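sunroom-kitchen-notes

Read me first — what's in this folder and how I've laid it out

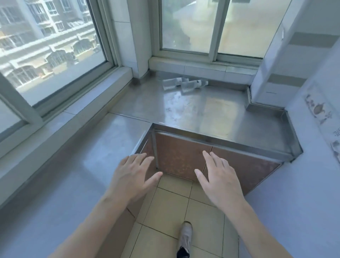
I started these notes when I took over the little glassed-in kitchen at the Skokgate house, mostly so I'd stop opening the same door over and over looking for the dish soap. It's a small room with windows all along it and it gets a ridiculous amount of light, which I love, but every smudge on the steel counter shows up like it's on stage. The low brown cabinet in the corner is the one most of these files are about. It has two doors, a narrower one on the left toward the corner and a wider one on the right, and in the inventory they're just called "left" and "right". The water bottles lying at the back of the counter, near the sill, are on the list too (see loose-items).

What's in here

contents.csv — the big one. One row per thing, 105 rows at the moment. Columns are item, where, which door, keep or toss, and a notes column where I ramble.

loose-items.csv — stuff that lives on top of the counter or hasn't got a home yet. Water bottles, tea towels, the jar of elastic bands, mail.

cleaning.txt — what I use on what. Short, and I'd like to keep it short.

measurements.txt — shelf heights and door openings in centimetres. I measured each one twice and wrote down the smaller number, so if you're buying a bin and it fits on paper, it'll fit in the cabinet.

old/ — the list from before the big clear-out. I haven't tidied it. There are spelling mistakes and at least one row that only says "thing".

How the columns work

The "where" column uses plain words: top shelf, bottom shelf, back, front. I tried a code system first (L1, L2, R1 and so on) and couldn't remember it two days later, so out it went. If something has moved and you know where it went, change the row and put the month in the notes. "Moved in March" is plenty.

"Keep or toss" can also say "ask". Please don't toss an "ask". Last winter I sent a perfectly good pasta roller to the thrift store that way and had to go and buy it back!

Blank cells mean I haven't looked. A dash means I looked and there's no answer.

What goes behind which door

Left door: cleaning things and the tall bottles, vinegar, dish soap, the Sitora degreaser, spare sponges. The opening is narrow so I keep it to stuff you can grab with one hand.

Right door: pots, the colander, the roasting pan, and the stack of Bavach tins with lids that only fit if you match the scratches. Heavy things on the bottom shelf please. I had the Dutch oven up top for a while and my shoulder still has opinions about it.

I'd love to say the split is strict but the paper towels go wherever there's room.

Cleaning

Wipe the steel counter along the grain with a damp cloth, then dry it straight away. Run the cloth under the raised lip at the front edge as well — crumbs love it there. For the cabinet fronts, warm water and a drop of soap. I tried the degreaser on a hidden spot and it left a dull patch the colour of weak tea, so keep it for the stovetop.

The gap along the bottom of the cabinet collects everything. A butter knife wrapped in a cloth gets most of it. Do the floor tiles last, unless you enjoy doing them twice.

Numbers, for those who like them

The clear-out took me 9 evenings and ended with 18 bags and boxes out the door. The old list had over 3000 words of notes in it, and a good chunk of those were me arguing with myself about mugs.

Things I know are wrong

The bottom shelf measurement behind the right door was taken with the shelf liner in. Take a hair off if you've put in a thicker one.

Some rows say "Patrício" and some say "Patricio". Same brand of enamel mug, I just couldn't find the accent on my keyboard for half of April. If you're searching, try both.

The spice rows are out of date. I moved the spices to the hall cupboard away from all that sun and haven't caught the file up yet.

Using or copying this

Take whatever's useful. If you want the layout for your own kitchen, copy contents.csv, delete my rows and keep the headings. I'd leave the notes column in even if you think you won't use it. Mine started out empty and now it's my favourite part.

The files are plain text and open in any spreadsheet program. If the accents come out as gibberish, pick UTF-8 when you import.

Still to do: the drawer beside the stove, the spice rows, and finding the lid for the smallest Bavach tin.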